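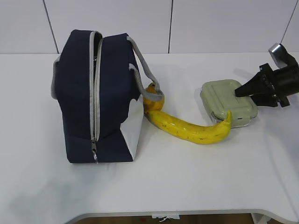 Retail and Distribution Systems
Unit 5 handout: Queue tokens and timed collection
Tutor: Els Michiels
Oct 2, 2023

What this unit covers

Last time we looked at stock records. This unit is on what happens when a shop has more customers than it can serve at the counter, and uses a booking app to spread them over the day. The main case is Prilleo, the collection app brought in by the Grister pharmacy chain. You should have read the first chapter of the Wuyts report before the seminar.

Key terms

Slot: a fixed period in which a booked customer may collect.
Token: the code sent to the customer when a slot is confirmed. It is tied to one phone number and one branch.
Slot capacity: the number of tokens a branch will issue for one slot.
No-show: a token that has not been scanned by the end of its slot.

The Prilleo case

Grister opened booking at 172 branches on the same morning. Each branch had a slot capacity of 40, and there were eight slots a day. The app was released in the store the evening before, and many people could not find it because several unrelated apps had similar names.

Two design choices caused most of the discussion afterwards. First, customers could not pick a branch. The app gave them the nearest one by postcode, and in rural areas the nearest by distance was often the wrong side of a river or a motorway. Second, a customer who missed a slot had to wait three days before booking again. Erzsébet Vörös, who ran the support desk, logged 3,120 complaints about the waiting rule alone. It was dropped in March.

Customers without a smartphone could book by text message. The message went to the same server and got the same kind of token, so staff at the counter needed only one procedure. Koen Bakker's paper treats this as the best part of the system. Liv Hedlund disagrees and points out that text bookings had no way to cancel.

Working out daily capacity

Daily capacity for a branch is slot capacity multiplied by the number of slots. For a Grister branch:

40 x 8 = 320 tokens a day

This is an upper limit. No-shows bring the real figure down, and Prilleo did not release unused tokens to other customers.

For the seminar

Read Toledo, D., "Booking at the Counter", sections 2 and 4. Section 3 is on the Skelwood pilot and we will come to it in Unit 6.

Bring a one-page note on how you would handle missed slots. Say what the customer sees on the screen and what the branch sees.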